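Town Settles Flooring Dispute, Mostly

2024-05-02

The Lilach Community Housing Association has voted to put the same floor in all of its rental units, bringing to a close an argument that has outlasted two boards, one website and a good deal of patience.

Starting in late May, any unit that changes tenants will have its carpet taken up and replaced with wood-look planks in a mix of pale and brown tones. The first stage covers 2350 square feet. The vote was 974 to a number the association has declined to publish, describing it only as "healthy."

"People care about floors," said Karla Alvarado, who has chaired the association's meetings since the winter. "I did not know how much people cared about floors."

The carpet now in most units is a color listed in the original paperwork as Oatmeal. Tenants have other names for it. It went in when the buildings opened, and the supplier promised it would hide stains, a promise it kept by slowly becoming the same shade as all of them.

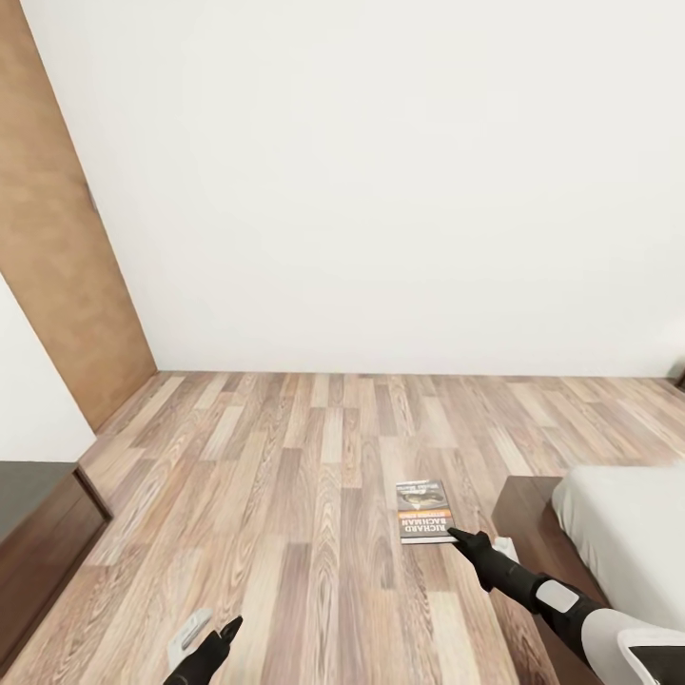
Long planks in varied tones, laid in a staggered pattern.

The new planks come from Urketti, which submitted the middle bid. The low bid was withdrawn after the bidder visited the stairwells. The high bid included a water feature.

Supporters of the change talked mostly about allergies, vacuum cleaners and the cost of steam cleaning between tenants. Opponents talked about noise. Anyone who lives under a person with hard shoes and strong feelings about early mornings will understand the concern, and several such people came to the March meeting to describe it. One played a recording. It went on for eleven minutes and was, everyone agreed, persuasive for the first three.

The compromise is a thicker underlayment in upstairs units and a new paragraph in the house rules asking residents to "consider soft or bare feet" between 10 p.m. and 7 a.m. An earlier draft said "must." The word was struck after a discussion of how, exactly, the association planned to check.

Sandals came up too. The rules now name slippers, socks and house sandals as acceptable evening footwear, and leave out clogs in a way that the owners of clogs have noticed. A motion to add flip-flops passed on a show of hands, over the objection of a second-floor resident who said the slap was worse than the clog. She was invited to demonstrate and did. The vote stood.
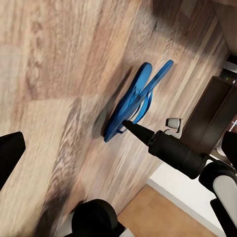 Lilach Community Housing Association – Buildings and Grounds

Tenants who would like to keep their carpet may do so for as long as they stay put. Those who want the planks sooner can ask to join a waiting list, which opened Monday morning on paper at the front office and will move online once the office remembers the password.

Work in an occupied unit takes two days. Residents have to clear the floor themselves, including under the bed, a requirement that produced a long silence at the last meeting. Furniture can be stored in the common room at Ayaaba House, one room's worth at a time, labeled with a unit number. Last year's paint project ended with three households sharing custody of an ottoman, and the office would like to avoid a repeat.

Rents will not go up to pay for the floors. The money comes from the repair fund, along with what was set aside for the courtyard fountain before it was decided that the courtyard did not need one. (The high bidder has been informed.)

As for the Oatmeal, it will be hauled away by Skiller, a local recycler that turns old carpet into padding. The padding is sold for use under new floors. Alvarado said she had asked whether any of it might find its way back to Lilach and was told that this was possible.

"I chose not to share that at the meeting," she said.

Samples of the planks are on the front office counter through the end of May. Residents are welcome to look at them, touch them and, within reason, stand on them. Please take turns. Questions about the waiting list go to the office; complaints about clogs should be put in writing and dropped in the box by the mailroom door.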